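Can they fold a shirt yet? A laundry progress report

Posted 13 August 2023

So last October I made a bet with my sister. She said there'd be a machine doing her laundry by the time her kid finished middle school, and I said no way, and the loser buys the other one a dryer. (We both need a dryer. It's a good bet.) The kid has one year left, so I figured I'd better check how my money's doing!

Some background for newer readers. I spent a long time on the floor at a packaging plant in Bornville, and I've watched machines take over jobs I thought were hard and completely choke on jobs I thought were easy. We had a palletizer that could stack 800 cases an hour and never complain. We also had a guy whose whole shift was picking up bags that had slumped over, because the palletizer hated a slumped bag. It hated it in 2009 and the last I heard it still hates it. Boxes are fine. Anything floppy and you need a person.

And a house is nothing but floppy stuff. Towels, socks, the dog's blanket, bread bags, that one fitted sheet. I went through my week and tried to write down the chores where I'm handling something that keeps its shape, and after dishes and taking out the trash I was pretty much done. Even the trash is questionable if you buy the cheap bags.

The thing about clothes is that you don't look at them while you fold them, or I don't. I grab a piece, give it a shake, and my hands find the shoulders while I'm watching TV. Try doing it with two clothespins instead of your fingers sometime. I did, at the kitchen table, with a T-shirt and a pair of those big plastic chip clips. It took me most of a cup of coffee to get one shirt folded and it looked like something I'd found under a car seat. You pull one side and the other side bunches up. You let go to fix the bunch and now the part you had is gone too. A machine with two pinchers has the same problem, plus it doesn't know what a shoulder is until somebody shows it a whole lot of shoulders.

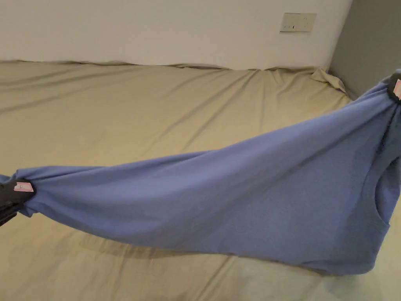 Wait, you're all skipping the sorting, wrote a reader named only as mudroom_mo when I put up the short version of this last week. Folding is the fun part. Show me the one that can find the second sock, check the pockets for crayons, and know that the gray sweater can't go in the dryer, and then I'll clear out a closet for it.

Fair! And I'd add putting it away, which in my house is where the system breaks down. The folded pile can live on the chair for days. If the machine only does the folding, then I've still got to load it, unload it and carry everything upstairs, and I've paid thousands of bucks for the part I do in front of the TV anyway.

Anyway, back to the bet. I went over to the home show in Cedumbridge with a notebook and a bad attitude. There was a Birkell booth with a folding cabinet, kind of a wardrobe with a slot, where you clip the shirt on at the top and it comes out folded at the bottom. It was slick, I'll give them that. But you do the clipping! You have to pick the shirt out of the basket, find the shoulders and hang it just so, and I kept standing there thinking that I'd already done the hard half. The lady running it was super nice and told me it doesn't take towels over a certain size, or anything for little kids, or sheets. I asked about sheets twice in case the answer changed.

Fraser had the other one I wanted to see, two arms on a stand working on a pile of dish towels. This is the one my sister would have liked. It would reach in, come up with a corner, lose it, and reach in again. When it got going it was kind of wonderful to watch, and people clapped for it. I timed one towel and gave up when my parking meter crossed my mind. They had a sign up saying it had practiced on 1504 towels, and I thought well, so have I, and I'm still not great with the big ones.

What I came away with is that the arms themselves are okay now. They're steady and they don't get tired. It's the knowing where to grab next that's missing, and the way people are going after that is by doing the chore over and over with grippers like the machine's, and letting it learn from all of that. Which is how I learned to do hospital corners, come to think of it, except it was my grandmother and she only had to show me for one summer.

Beds are the one I'd pay for, by the way. Forget the shirts. If something could change a bed and deal with whatever has been dumped on top of it, I'd hand over 700 dollars tomorrow and probably nearly 300 more for it to do the guest room. A bed is big, you can't reach the far corner from where you're standing, and half the time there are clothes on it that have to go somewhere first.

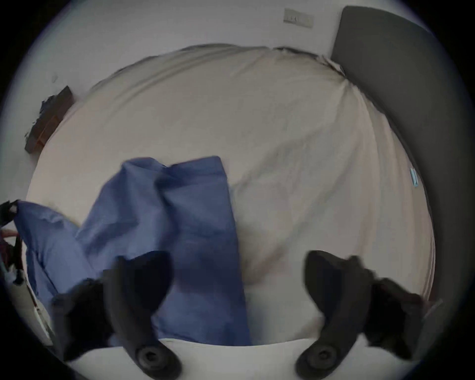 Blue bedding on a cream fitted sheet, and two grippers with nothing in them.

Current standings, then: I'm still ahead. I told my sister about the dish towels and she says slow counts, the bet never said anything about fast. I went back and looked at what we wrote down and she's right, it doesn't. It says "doing her laundry" and that's all it says. We're going to have to talk about whether towels are laundry.

I've started looking at dryers just in case. If anybody has one of the ones with the reversible door, let me know if it's worth the extra, my wall's on the wrong side.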